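**Irketti Wipe-Clean Table Covering, sold by the yard**

The Irketti is a coated cotton table covering for kitchens, craft rooms and anywhere a table gets daily use. It is cut to order from the roll at our Akeck warehouse and shipped rolled on a cardboard tube, so it arrives without fold lines. The minimum cut is one yard. Longer pieces come in half-yard steps and are always supplied in one continuous length.

If you have bought the Stinero covering from us before, the Irketti is the heavier of the two. It hangs a little stiffer at the corners and stays put better on a smooth tabletop. The Stinero is still in stock and costs less. It suits a table that is only covered now and then.

## Specifications

| | |
|---|---|
| Base cloth | Woven cotton |
| Coating | Matte acrylic, top side only |
| Weight | 282 grams per square meter |
| Washing | Machine wash at 40 °C, gentle cycle |
| Shrinkage allowance | 2 percent on the length |
| Minimum cut | One yard |
| Edges | Raw, or hemmed to order |

## Choosing a length

Measure the top of the table, then decide how much drop you want on each side. Eight inches is the usual drop for a table where people sit down to eat. Anything longer tends to end up in laps. For a work table, many customers order the cloth with a short drop and clip it underneath.

Add the shrinkage allowance before you order if you plan to machine wash. The cloth shrinks slightly on the first wash and then stays the same size. If you only intend to wipe it down, you can leave the allowance out.

For round tables, order a square piece as wide as the tabletop plus twice the drop. We do not cut circles. The cloth can be cut at home with sharp fabric scissors and the edge will not fray right away, but it should be bound or hemmed if the cloth is going in the washing machine.

## Hemming

Hemming is done in our own sewing room and adds 8 working days to the order. The hem is a double fold with mitered corners, in thread matched to the ground color of the print. Hemmed pieces are made to your measurements and can't be returned unless there is a fault.

If you sew your own, use a size 90 needle and a longer stitch than usual. Hold the fold with clips, as pins leave permanent holes in the coating. A Teflon foot helps when stitching with the coated side up. Press from the back only, on a low setting, with a dry cloth between the iron and the fabric.

## Everyday care

- Wipe with a damp cloth or sponge and a little dish soap.
- Blot up turmeric, beet juice and red wine as soon as you can.
- Do not use bleach, scouring powder or the rough side of a scrubbing pad.
- Put a trivet under anything from the stove or oven.
- Dry on a line. Do not tumble dry.
- Store rolled, printed side out.

Ballpoint pen comes off the coating with rubbing alcohol if it is treated the same day. Try it on a corner first. Permanent marker usually leaves a shadow.

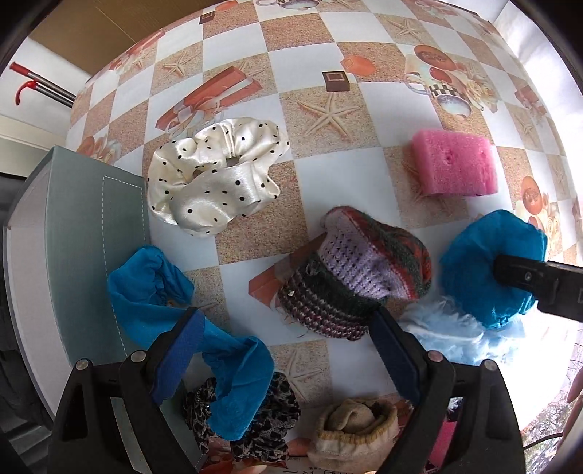
Lahcen Erraji wrote to ask whether the coating cracks along a table edge after repeated washing, and said his first piece had gone pale on the fold after a year. The cloth he had was from the older coating, which we stopped using when the Irketti moved to its current weight. The present coating bends more easily. Some wear will still show on a sharp edge over time, and turning the cloth a quarter turn at each wash spreads it out on a square table. A thin felt underlay also helps.

## Underlay

The Tilahun underlay is a needled felt sold in the same widths. It goes between the table and the cloth, softens the sound of plates, and keeps the cloth from sliding. Cut it slightly smaller than the tabletop so that it does not show. It is not waterproof and should be lifted to dry if liquid gets underneath.

## Samples and orders

Sample swatches are free, up to four per address. Each is the size of a postcard, so a large print will only show in part. Colors can vary slightly between print runs. If you need two pieces to match, order them together and write "same roll" in the notes field.

Raw-edge cuts placed before noon normally ship the next working day. Unused cuts of three yards or more can be returned within a month, on the original tube. Shorter cuts are final sale.

Questions about large orders or restaurant use go to Abenezer Nigatu in the cutting room, by way of the contact form. Please include table sizes and the number of tables.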